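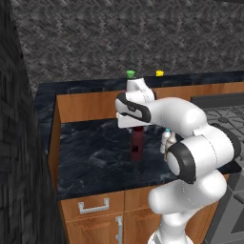
Take-apart kitchen shears loosen after washing

Jin-sol Kang
Jun 8, 2020
I have a pair of Clestimero take-apart shears, stainless, with a hook-and-slot pivot. After over 5 months the blades separate mid-cut when opened wide, mostly on chicken backs. No visible burrs on the pivot post. Is the slot worn, or can it be tightened? I also own the Sarantis 617 and it has no play at all.

Mornville
Check the post first. On most take-apart models it is riveted to one blade and can work loose. Hold that blade flat and try to wiggle the post with pliers (tape the jaws). If it moves, set the blade on a steel block and tap the rivet head with a small ball-peen hammer – light taps, checking the fit after each one. If the post is solid and the slot has widened, replace the shears. Bending the slot closed cracks the steel.

Also note the release angle. Many pairs come apart at anything past 90 degrees by design, so a wide opening on a thick joint will do it even when new.

metberg659
just get a pair with a screw. mine went through the dishwasher for years, only the handles faded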